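Counter talk: Efua Abubakari on 2 decades of corner shops

Caught her between deliveries, so this is short. Efua Abubakari ran the shop at the bottom of Trosholm Road until March and is now writing up what she remembers of it. Feven Workneh asked the questions.

She starts with the till. Not the money, the drawer. "It stuck every winter. You had to hit it with your hip. Customers thought I was cross with them."

Opening was at five, papers first, then bread. The takings book was the thing she looked after best – every week in blue ink, and she still has it. Best week ever, 2487 pounds, the week the bridge was shut and everyone had to shop local. Worst was 174. Snow. "I sat there in my coat and read the backs of tins."

Credit? She laughs. There was a notebook for that too, kept under the counter. Some people paid on the dot, some moved away. By the end she was owed almost 4000 and has let it go. "What would I do, knock on doors in Ostetholm? They know who they are."

I ask about the packets and tins. Everyone who worked a counter seems to remember those better then faces, and she agrees straight away. Colours mostly. You reached for the red one or the yellow one, never read the name. Her regulars asked that way as well.

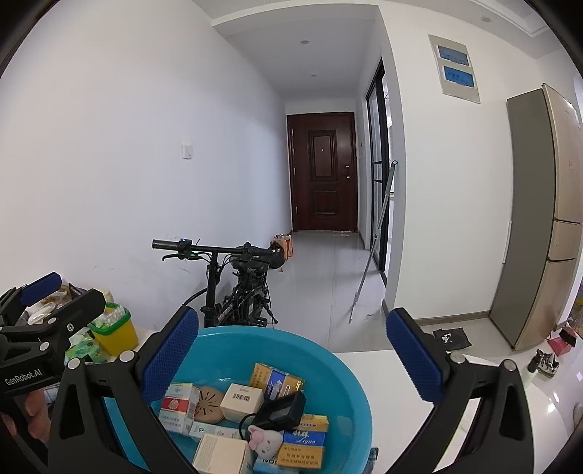
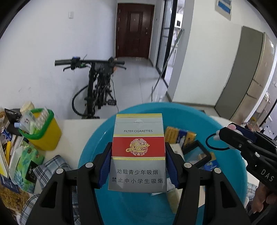 Cigarette packs with Chinese lettering: a yellow one among small boxes in a turquoise basin, and a grey one with a red band.

She never smoked herself. Sold them, hid the display when the rules changed, didn't miss it. "The sweets were more trouble. Children take eleven minutes to choose a chew."

What she does miss is the talk. Mornings mainly. Bus drivers, the night nurses coming off, a man who bought one onion at a time. The big Ernari store has self-service tills and she uses them, quick enough, but comes home having said nothing to anyone.

Would she do it again? Long pause. "The mornings, yes. The stocktake, no." The stocktake took a whole night, her sister calling out and her writing down, and they always ended up arguing over the soup.

The shop is a phone repair place now, name of Abugri. She's been in once, for a cracked screen. They've kept her old counter and the dent is stil in it.

1 October 2018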